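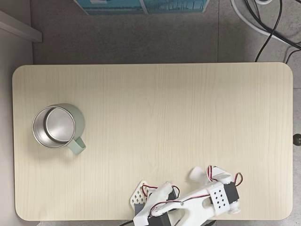
Stultent launches the Clurnavari mug, and asks very little of it

Jul 15, 2025

Stultent, the small homeware maker, has brought out a mug. It holds a drink. It has a handle on one side, sage green on the outside and polished stainless steel on the inside, and the company would like it known that this took far longer than anyone had planned.

The Clurnavari is the first drinking vessel from Stultent, until now known for coat hooks and a bread bin with a loyal following. Work began in May of last year, when designer Jolán Kovács was asked for something to go with the firm's pale wooden tables. She came back with 5 drawings, all of them mugs.

“I was told to be bold,” says Kovács. “I went home, made a cup of tea and thought about it, and there it was in my hand. The green took the longest. We had one that looked like a hospital corridor and another that looked like soup.”

The colour that won is soft enough to sit on light wood without shouting. The handle is a flat loop, wide enough for a proper grip, and matches the body. A thin silver rim marks the point where the green stops and the steel begins.

Stultent lent early samples to the staff of Gulyás, the café below its office, who gave them back with a page of notes. Most concerned the handle, which was then made wider. One concerned the rent, and has been passed on.

“People have strong feelings about mugs,” says Barnabás Vörös, head of sales. “I have had two long meetings about the rim. I could draw it for you now, with my eyes shut — please don't ask me to.”

The first run is 2,000 mugs, sold singly or in a plain box of two. There is one colour. Requests for a second have been received, read and put in a drawer, though Kovács admits to having a rather nice blue in mind. There is no lid, no app and no matching spoon.

The Clurnavari is on sale now from Stultent and through the homeware chain Arkano, where it can be found on the shelf marked Kitchen, next to the bread bin.

Shops wishing to stock the mug, and journalists wishing to drink from one, should write to Ilona Farkas in the Stultent press office. Samples are lent for two weeks. Please wash them before sending them back.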